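Nuner (two-arm kit)

Nuner is a two-arm tabletop robot kit sold by the company Jundeo. It is made for small laboratories and schools which want to teach a robot simple work with the hands, for example picking up, turning and passing an object. The kit was designed by Si-woo Won and Nhung Ninh and went on sale in May 2021.

Contents and setup

The standard kit has two arms, a body section that holds them, two grippers and the control software. The table is not in the kit. The buyer must prepare a flat surface and connect the cables by following a printed guide of 148 pages. Each arm has 7 joints. The grippers can be changed with a hand tool, and other makers, among them Drarkden, offer their own grippers for the same wrist.

Most users begin with soft objects on a plain light tabletop. A block with a sponge-like surface, laid between the arms, is a common first object, as it forgives a grip that is too strong. 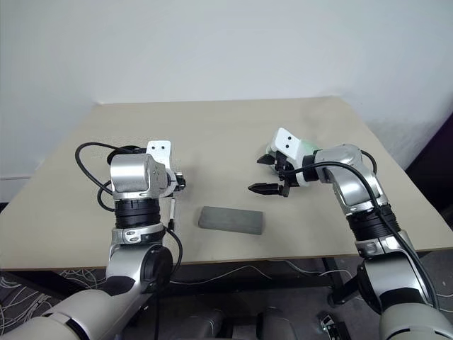

The software records the movement of both arms while a person guides them. One recorded movement is called a "pass." Jundeo recommends 240 passes for a simple task, and the memory of the basic version can keep 728. When the memory is full, older passes must be moved to another computer by the user, and the software does not give a warning before this point.

Service and reception

Repair and training are offered by the Hoàng service center, where the courses are led by Diễm Kiều. In a review published on Sunday, September 5, 2021, Gumaro Xolalpa praised the quiet joints and the clear guide, but he found the cables too long for a small room. Khải Lục, who used the kit with his students, wrote that the first setup took two afternoons and that the left arm needed to be calibrated again after one week.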